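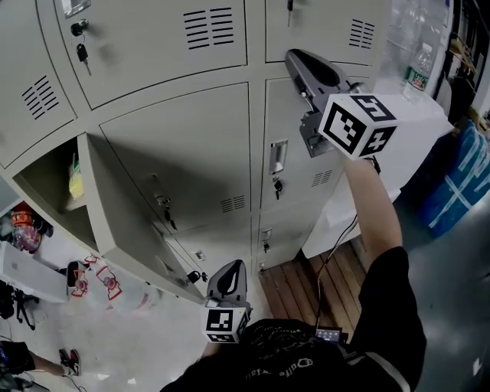
The folk duo Plamau will release its second album, "Fumard," in September, the group's label, Oltar, announced this morning.

Singer Pendo Makokha and fiddler Hanna Derkach wrote the songs in Were, the ranching town of 1,846 people where both grew up. They recorded them over 20 days in a former grange hall, playing live with no overdubs -- a change from their first record, which was built up from separate tracks.

"We wanted it to sound the way we sound on a porch," Makokha said.

The album's first single, "Two Gates," is out now. Plamau will play two hometown shows the week of the release, both at 7 p.m. at the Were high school auditorium. Tickets go on sale next month through the label's website.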